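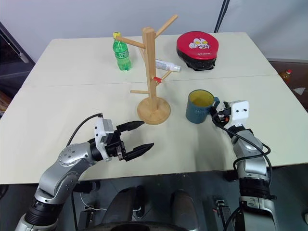
Drumidstead Romance Reviews: data card

Version 3. Maintained by Kristaps Rebane. Last revised in October.

Summary

A collection of reader reviews of paranormal and historical romance novels, gathered from blogs whose owners gave written permission. Each record holds one review, the book it concerns, the star rating where the reviewer gave one, and a set of tags. The text is in English only. Reviews of audiobooks are included if they discuss the story as well as the narration.

Files

reviews.csv — one row per review
books.csv — one row per title, joined on book_id
tags.csv — one row per tag applied, joined on review_id
CHANGES.txt — differences between versions

All files are UTF-8 with Unix line endings. Fields containing line breaks are quoted. Some spreadsheet programs split these rows wrongly on import; use a proper CSV reader.

Fields in reviews.csv

review_id: integer, stable across versions
book_id: integer
blog: short name of the source blog
rating: 0 to 5 in half steps, or empty
format: print, ebook or audio
spoiler: yes, no or marked
body: full text of the review

An empty rating means the reviewer gave none. A rating of 0 is a real score and should not be treated as missing. Where a blog used letter grades, these were converted with the table in CHANGES.txt and the original grade was dropped. That was a mistake in version 1 and we no longer have the grades for two of the older blogs.

The value "marked" in the spoiler field means that the reviewer put a warning in the text. The warning has been left in place.

Tags

There are 20 tags, covering plot type (second chance, forced marriage, fated mates), setting, heat level and tone. Each review was tagged by two readers working apart, and disagreements went to a third. Heat level has 3 values: closed door, moderate and explicit. It describes the book as the reviewer reports it. Nerkier and Mason used different wording for heat level on their own blogs, and their reviews were tagged again from scratch for this version.

The tone tags are the weakest part of the set. "Funny" was applied both to books meant as comedy and to books the reviewer was laughing at. Ozoliņš has proposed splitting it, and this will probably happen in the next version.

Known problems

Series books are sometimes joined to the wrong volume, mostly where the reviewer named only the series. We have found 11 such cases and fixed 9. The other two are listed in CHANGES.txt.

Pen names are not merged. An author writing under two names has two entries in books.csv.

Reviews of free advance copies are not flagged. Some bloggers say so in the body — others kept this on a separate page that was not collected.

Removal requests

A blogger may withdraw reviews at any time. Withdrawn rows are deleted from the next version and their review_id values are not used again. Anyone holding an older copy is asked to delete the same rows.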